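4.2 Adhésion au rappel vaccinal chez les adolescents

Le résultat le plus réjouissant concerne la deuxième dose : 93 % des élèves du programme Stimer l'ont reçue dans les délais, y compris à Garholm, où nous craignions de nombreux abandons ! Les entretiens menés à domicile auprès de 40 familles éclairent ce chiffre. Les parents y parlent du vaccin très librement, souvent à table, et leurs réticences initiales portaient surtout sur les effets secondaires.

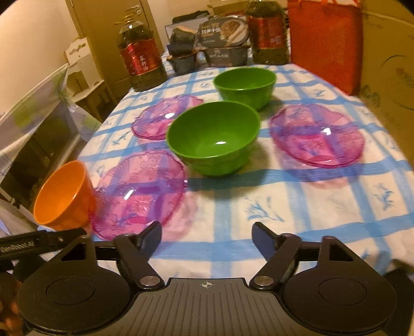

Figure 2. Table à nappe blanche et bleue, avec assiettes en plastique translucide.

L'écart avec Hovel reste à explorer, et c'est passionnant.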